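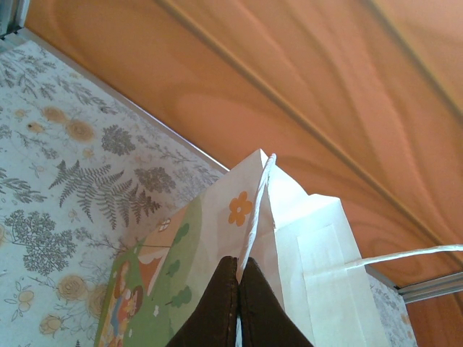
the white one with the green hill and the little house on it

setier_mom
Ok so I am finally going through the gift bag drawer before December and I need opinions. Do you all keep the paper ones with the twisted cord handles? I have way too many and this one keeps surviving every purge. I love the orange flower up by the handle! But the crease down the side never goes flat and it hogs space.

bercombe_jan
Keep!! Those cord handles hold up so much better than the flat paper kind. I've sent the same bag back and forth with my sister for years (we're on round 25, she writes the number inside in pencil).

Boyang Lu
Unpopular opinion, recycle it. You can get a box of 300 plain white ones and never think about it again. I had a whole closet shelf of "nice" bags and used maybe four.

bercombe_jan
300 bags is not decluttering Boyang lol

Boyang Lu
fair, I split the box with my neighbor. Still takes up less room than my old shelf did

tanline228
Does it fold back on the original creases? If you push the side panels in first and then fold the bottom up it should go pretty flat. I stack mine under the couch cushions overnight. For stubborn ones I use a cool iron with a dish towel over it, but skip the handles and go easy near the printing. I scorched one that way.

setier_mom
Never thought of the couch! Trying that tonight. I'm nervous about the iron because the paper has a bit of a shine to it.

fendcombe_kat
I'd cut the picture panel out and make tags. The kids and the trees would be so cute on a birthday package

tanline228
Nooo don't cut up a good bag

fendcombe_kat
it's paper, it'll be ok

setier_mom
Leaning toward keeping this one and tagging up the ripped ones. Drawer has to be done by Wednesday, my mother in law needs it for her table linens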